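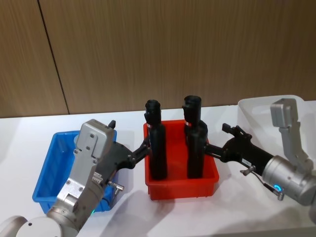
I bought the new Skikmont record in October and have played it most evenings since, usually while I'm cooking. It's called Grineo, it runs 44 minutes and it has 9 tracks, most of them without vocals.

Aleksandra Kurek still plays nearly all the guitar. On the last album she buried everything under reverb, and I found it hard to tell one song from the next. The guitars are drier now and you can hear her fingers on the strings. Sinan Çınar's drumming is quieter too. He uses brushes on the first three tracks and doesn't touch the cymbals until Briltari, the long one that closes side one. 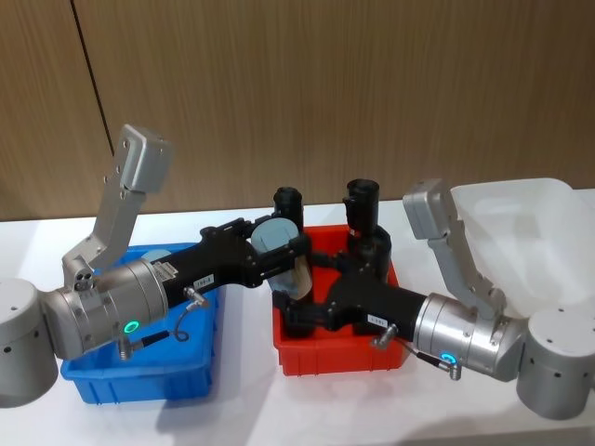

Blue bin and red bin, with the white one at the right.

Side two took me longer. Kubiak is built on an organ chord that hardly moves, and for the first week I skipped it. Then I heard it through my neighbour's good speakers and noticed a second organ underneath, slightly out of tune with the first. I don't skip it now. Lilibeth Catacutan sings on the track after it, the only one with proper words, and her voice is mixed so low that I had to look them up.

My one complaint is the ending. The last track fades out in the middle of a good guitar line, and I'd have liked another minute of it.

The vinyl is a run of 795 copies in a plain grey sleeve. Mine has a small click near the start of side two. I'm keeping it anyway.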